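Home | Ask | Topics | Members | Log in

White desk turned yellowish near the window, can I save it?

Posted by Lena Sowa

Hi all! I bought a secondhand white desk last July (a Brulevia, if that helps) and the half by the window has gone a sort of old-teeth color. I've tried dish soap and a melamine sponge, and all I got was a dull patch. My landlord at Tusovcombe wants the room tidy before he shows it, so I've got 2 weeks. Do I paint it, cover it, or keep scrubbing?

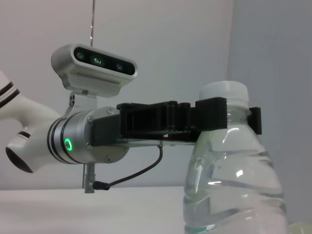 Replies

Roman Krajewska

Stop scrubbing! That dull patch is the sponge sanding off the finish. If it's sun yellowing, it's in the coating and no cleaner will lift it. I'd paint. Wipe it down, go over it lightly with 240 grit, then primer, then two thin coats with a foam roller.

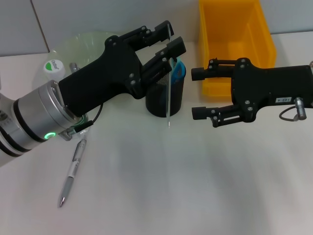 Let each coat dry overnight, even if the can says you don't need to. I rushed mine and my coffee mug stuck to it, ugh. Also buy satin, because gloss shows every little roller mark.

Zinash Wubshet

just put a desk mat on it lol

Nikola Chmielewska

I went the vinyl wrap route on mine and I'm still happy with it. Measure the top, add a bit on every side, and peel the backing a little at a time while you push the air out with a squeegee (an old library card works too). 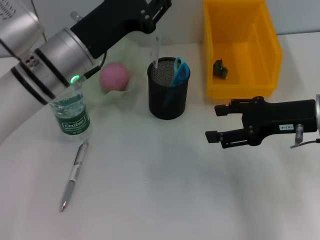 Corners are the fussy part, so warm the vinyl with a hair dryer and pull gently. Mine took a whole evening and one fight with my sister, but it peels off again if you change your mind!

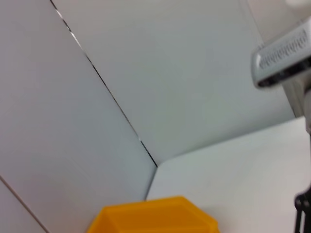
Pale panels meeting at a thin dark seam

Related
Removing marker from a painted shelf
Best roller for small furniture
Does vinyl wrap stick to raw wood?

Contact | Copyright | Back to top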